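Posted in December by Danylo Kushnir
14 comments | 32 shares

So I finally made it to the Zumcombe open day! I'd been promising my nephew we'd go for ages, and the drive out to Kullutthorpe is no joke when the road is icy (bring snacks). We got there a little after 10 a.m., signed in, and headed straight past the coffee to the robot arms, obviously.

If you've never stood next to one of these tables, the thing that gets you is how small the jobs are. I'd pictured car doors and sparks. The work is all little household stuff, going on down on a dark floor that has seen plenty of use, flecks and scratches everywhere.

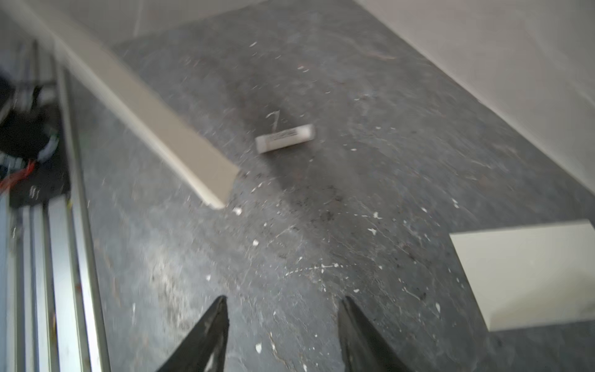
Suksawat wanted to know why they don't start with something bigger, and got told that big things are easier to grab and small ones teach you more. Fair enough. I'd never thought of it that way, but try picking up a dime with oven mitts on.

There are two arms side by side on one rail, white with black joints, and each has its own gripper and its own little camera at the wrist. My nephew picked the left one as his favorite within 2 seconds and would not hear a word for the other.

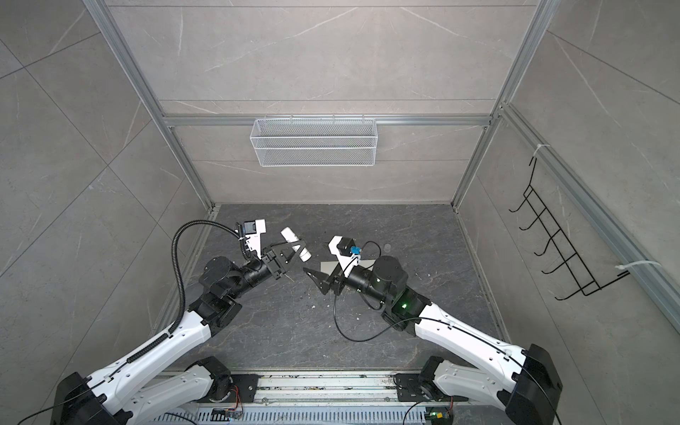
It's slower than my grandmother, according to Mustano, and she's 91! I laughed, but I kind of liked the pace. You get time to guess what's coming next, and a bunch of us were guessing out loud like it was a game show.

The part I could have watched all morning was the bottle. A little white one, held at a tilt in the left gripper, with the right gripper open down by a card on the floor. I caught myself holding my breath – over a bottle!
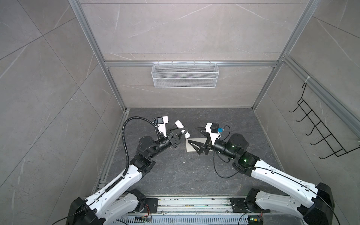 Would it work in a kitchen with a dog in it, a woman behind me asked, and the answer was a cheerful "not yet." I appreciated that. I've been to demos where everything is five minutes from changing the world.

We stayed for the paper too, which I think is the harder job. Paper bends and slides and sticks to itself. 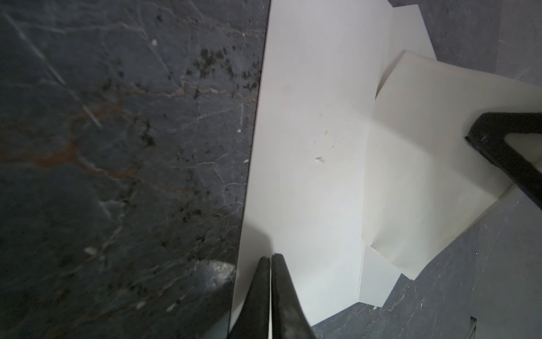

Fingertips down at the paper, from up close.

We left around lunchtime with a free pencil each and a long argument about whether a robot could wrap Christmas presents. He says yes. I say it would still do a better job than me.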